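Noltolia Host Guide
Section 4. Creating and Publishing a Holiday Home Listing

This section explains how to enter a holiday home in Noltolia, set its rates and availability, and publish it to connected booking sites. It applies to hosts who manage their own property and to agencies that manage property on behalf of owners. Apartments within a larger building are covered in Section 5.

Before you begin

Have the following ready:
The full postal address of the property, including any unit name
The local registration or license number, where the area requires one
The bank account details to be used for payouts
The check-in and check-out times agreed with the cleaning provider

Note: Accounts opened through the Atedeck partner portal already contain the host's address and bank details. Review these entries for accuracy before continuing.

4.1 Entering the property

1. Sign in and select Properties, then Add Property.
2. Choose Holiday Home as the property type. The type cannot be changed after the first booking has been received.
3. Enter the property name. The name may contain up to 36 characters and must not include a telephone number, a web address or a price.
4. Enter the address and select Find on Map. Drag the pin to the main entrance used by guests.
5. Enter the number of bedrooms, bathrooms and beds. Sofa beds are entered separately under Additional Sleeping Places.
6. Select Save and Continue.
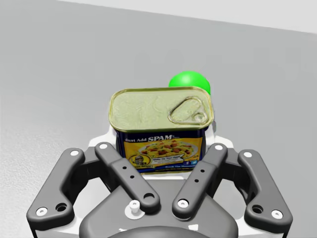

The Description page opens once the property details have been saved. Guests see the first lines of the description in search results, and the remainder when they open the listing.

4.2 Writing the description

1. Enter a summary of no more than 500 characters. State the location, the number of guests and the principal facilities.
2. Enter the full description of no more than 2,000 characters.
3. Under Distances, add at least 2 nearby places, such as a train station or a public garden. The system calculates each distance from the map pin.
4. Under Facilities, select only those items that are available to guests throughout the year. Seasonal items, such as an outdoor pool that closes in October, are entered under Seasonal Facilities with their opening months.
5. Under Parking, indicate whether parking is private or public, whether a charge applies, and whether a space must be reserved.

Caution: Do not select Free Private Parking if guests are expected to use the street. Listings found to contain incorrect parking information may be suspended until they are corrected. 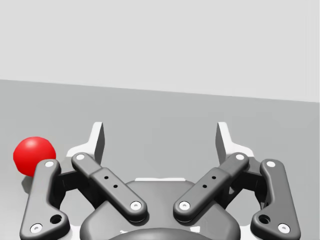
Can one description be used for several properties?
Each property must have its own description. Agencies may copy shared wording, such as house rules, from one listing to another, but the summary and the distances must be entered separately.

4.3 Setting rates and availability

1. Open the Calendar tab and select the dates on which the property may be booked.
2. Enter the nightly rate. Rates are shown to guests with applicable taxes included.
3. Enter the cleaning fee, if any. This fee is charged once per stay.
4. Set the minimum stay. To prevent arrivals on a particular day, such as Sunday, clear the box for that day under Arrival Days.
5. Select a cancellation policy. A change of policy applies only to bookings made after the change.
6. Select Save Calendar.

Note: Owners using the Fellside key collection service must set check-in no earlier than 4:00 p.m. Keys are not released before that time.

4.4 Publishing the listing

1. Select Preview and read the listing in full.
2. Correct any item marked in red. A listing with marked items cannot be published.
3. Under Channels, select the booking sites on which the property should appear.
4. Select Publish. Connected sites normally show the new listing within 36 hours.

Caution: If the property is already advertised on a connected site, link the existing listing under Channels before publishing. Failure to do so may create a duplicate listing and result in double bookings.
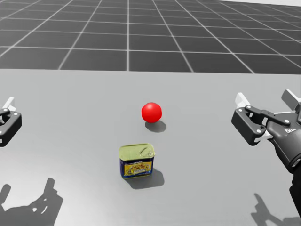
Figure 4-3. Red ball on a light gray tabletop.

4.5 Changing or withdrawing a listing

1. Open Properties and select the listing.
2. To make changes, select Edit. Changes to the address require a new review.
3. To withdraw the listing for a limited period, select Pause and enter the return month.
4. To withdraw it permanently, select Close Listing.

Confirmed bookings remain valid when a listing is paused or closed. The host must honor them or cancel each one individually under the applicable cancellation policy.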